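Diese Website verwendet Cookies. Mit der weiteren Nutzung stimmen Sie dem zu. [Einstellungen] [OK]

Umfüllen lernen: ein Küchenjob für den Roboterarm

März, Redaktion Jeltis

Können Maschinen schon im Haushalt helfen? Beim Umfüllen: ja, ein bisschen, und das macht riesigen Spaß! Ihr braucht einen Arm mit Zweifingergreifer, eine Handgelenkkamera und die Steuersoftware Sarno ab Version 2.

Schritt 1: Arm am Tisch festschrauben, Kamera kalibrieren, Greifkraft auf 15 Prozent stellen.
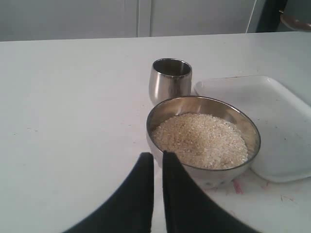 Schritt 2 ist das Vormachen. Führt den Arm von Hand durch den ganzen Ablauf, bei uns waren es 100 Durchgänge (ja, das dauert einen Nachmittag). Startet jedes Mal mit leicht versetztem Gefäß. Blanker Edelstahl wie bei Becher und Schüssel spiegelt kräftig, also Licht möglichst weich halten und die Belichtung fest einstellen. Füllt die Schüssel so, dass innen noch ein Rand Metall frei bleibt, dann hat der Greifer Platz zum Zufassen.

Schritt 3: Training starten und laufen lassen. Unser Modell war nach 3511 Schritten so weit, dass nearly alles im Ziel landete, also fast alles. Fegen müsst ihr trotzdem noch selbst!

Kommentare (2)

zundden_fan: Klappt das auch mit Linsen?

Malik-Werkstatt: Mit 15 Prozent rutscht mir die Schüssel weg, ich bin jetzt etwas höher. Sonst super Anleitung!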